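Fliris Wood Oil, two months on

I bought the Fliris oil in August after the can of the old stuff ran out and the hardware store stopped carrying it. It costs more. One can has done a bread board, a stool, the kitchen shelf and most of a side table, and there is still a little left in the bottom.

It goes on thin. The directions say to wait 40 minutes before wiping off the extra, and I would stick to that. On the stool I left it for 90 and spent a good while rubbing at sticky patches. Two coats were enough for everything except the shelf, which gets splashed and needed another.

The smell is mild but it hangs around overnight. Open a window.
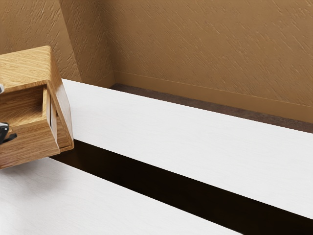
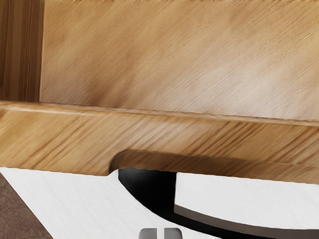 Light wood and streaky grain.

Color change is small on pale wood and stronger on anything brown. My bread board went a shade darker and stayed there. Water still beads on the shelf after two months of daily use. A hot mug left a ring on the side table, and a second wipe of oil took out most of it but I can find it if I look.

The can itself is poor. The lid is hard to press back down once there is oil in the groove, and mine leaked in the cupboard. I moved what was left to a glass jar.

The small size is a better buy unless you have a big table to do. Store it somewhere cool and lay used rags out flat to dry outdoors, as the label says. I'll buy it again when the jar is empty.

Danilo Villanueva, Udthorpe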